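Joltness adds frame buffer limits and a new temporal median filter

17th March

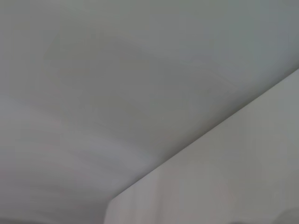

Pale gray tones with soft, streaky highlights.

Joltness, the video processing package maintained at Rurnitz, has been updated with changes to the way its time-based effects store and read earlier frames. The release adds a temporal median filter, a per-effect limit on buffer length, and a corrected timing mode for sources with a variable frame rate. Project files saved in the previous version open without conversion.

The main change concerns memory. Until now, every effect that needed access to past frames kept its own copy of them. A chain with a frame delay, an echo and a difference effect would hold the same source frames three times, at full resolution, for as long as the longest effect required. Effects placed next to each other in a chain now share a single ring buffer when they read from the same source. Each effect holds an index into the buffer and no pixel data of its own. Effects separated by a scale, crop or color conversion step still get separate buffers, as the frames on either side of that step are different.

Buffer length can be set for each effect in the Timing panel. The default is 10 frames. If an effect asks for a frame older than the buffer allows, the oldest stored frame is used and a warning is written to the render log. The earlier behavior was to extend the buffer without notice, and long renders could stop partway through when memory ran out. Users who depend on long delays should raise the limit by hand before rendering. The limit is saved with the project.

The new temporal median filter compares the same pixel position across a window of neighboring frames and outputs the middle value. The window is set as a radius, so a radius of 2 reads five frames: the current one, two before it and two after it. It is meant for removing short defects such as dust, dropouts and single-frame sensor noise from footage shot with a fixed camera. On moving footage it tends to erase thin objects and leave broken edges, and the manual advises turning on the motion mask in that case. The mask passes the original pixel through wherever the difference between neighboring frames exceeds a threshold. The filter runs on each color channel separately unless Luma Only is checked.

As the filter reads frames ahead of the current position, it cannot run on a live input without delay. With a live source the output lags the input by the radius in frames. Audio passed through Joltness is shifted by the same amount when Match Audio is on. It is off by default.

Variable frame rate sources have also been reworked. Time offsets in earlier versions were counted in frames even when the user entered them in seconds, using the average rate of the file. On recordings from phones and screen capture tools this made echo and delay effects drift. Offsets entered in seconds are now resolved against the timestamp of each frame, and the nearest earlier frame is used. Offsets entered in frames work as before. To keep an old project rendering the way it did, select Legacy Timing in the project settings.

Two modules have been renumbered to match the core package. Jernetti, which handles file reading and seeking, now keeps a keyframe index beside the source file so that reverse playback does not have to decode the whole group of pictures for each step. The index is built the first time a file is opened and can be deleted safely. Parisi, the batch renderer, accepts a start frame and an end frame on the command line and fills the buffer with frames from before the start point. Segments rendered separately should therefore match a single continuous render, provided the buffer limit is the same in both.

Issue 1759, in which the slit scan effect repeated the last row of the image when the source height was an odd number, has been closed. The fix applies to both scan directions. A fault that caused the frame blend slider to reset after an undo has also been corrected.

Known problems remain. The shared buffer is disabled for interlaced sources, and the temporal median filter does not yet support images with an alpha channel. Support for both is planned for the November release. Version 3 of the plug-in interface is required for third-party effects that read from the shared buffer. Older plug-ins continue to load but keep private buffers.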